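Fernport library to stay open late from December

Brilliant news for anyone who has ever been turfed out of Fernport Library at closing time with half a chapter to go! The doors will stay open until 9pm every Monday from December, after a winter appeal brought in £3170 for lighting, heating and staff hours.

The idea came from Jade Lockwood, a sixth-former who wanted somewhere warm and quiet to revise (her bedroom is shared with two little brothers, so you can see her point). She put a sheet on the front desk asking who else would use the place in the evening, and it filled up so fast that the desk ran out of paper. 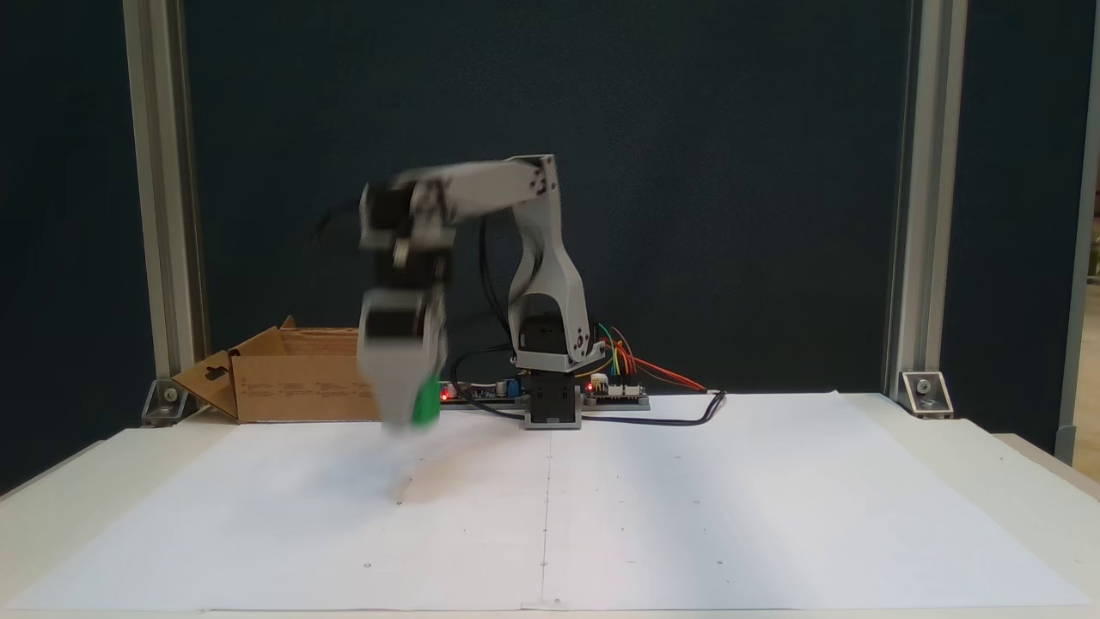 A bright green block held over the paper on a white tabletop.

The late sessions will have a bit of everything. The reading room stays silent, the children's corner shuts at six as usual, and upstairs there will be a language swap run by Itzel Bañuelos, with Spanish and Swahili to begin with and more if people ask for them. Tea is 15p a cup, and yes, you can take it to your table as long as it has a lid!

"I'm over the moon," said branch manager Gladys Biwott. "We've wanted this for years, and now I've got people stopping me in the butcher's to ask when it starts."

The number 17 bus runs past the door until half past nine. Language swap places can be booked at the front desk, and everything else is turn up and come in.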